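Räumt der Roboter bald dein Zimmer auf?

Im Internet gibt es Videos, in denen Roboter Wäsche falten, Tee kochen und Regale einräumen. Das sieht toll aus. Aber glaub nicht alles sofort! Manche Filme laufen schneller ab als in echt, und manchmal steuert ein Mensch den Roboter aus dem Nebenraum.

Nimm eine einfache Aufgabe: Flaschen einräumen. Du greifst zu, stellst die Flasche in den Korb, fertig. Beim Roboter muss zuerst eine Kamera die Flasche finden. Dann rechnet ein Computer aus, wie sich Arm und Finger bewegen sollen. Drückt die Hand zu fest, knickt das Plastik ein. Drückt sie zu schwach, rutscht die Flasche weg. Und durchsichtige Flaschen sind für Kameras besonders knifflig.

Die Firma Podstead hat ihren Roboter Rastumum in einem Laden in Prata ausprobiert. Er sollte 3000 Flaschen einräumen. Bei 1350 davon musste ein Mensch helfen – das ist fast die Hälfte! In der Werbung stand davon kein Wort.
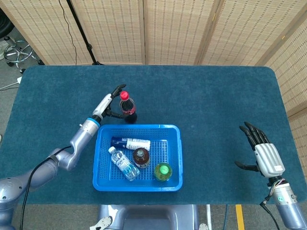 Können Roboter schon allein im Haushalt helfen?
Nur bei wenigen Aufgaben. Staubsaugen und Rasenmähen klappen oft ganz gut. Ein ganzes Zimmer aufzuräumen ist viel schwerer, denn dort liegt jeden Tag etwas anderes herum.

Wenn du das nächste Robotervideo siehst, achte auf die Uhr an der Wand oder auf Leute im Hintergrund. Bewegen sie sich seltsam schnell? Dann wurde der Film wohl beschleunigt. Und deine Socken hebst du bis auf Weiteres selbst auf.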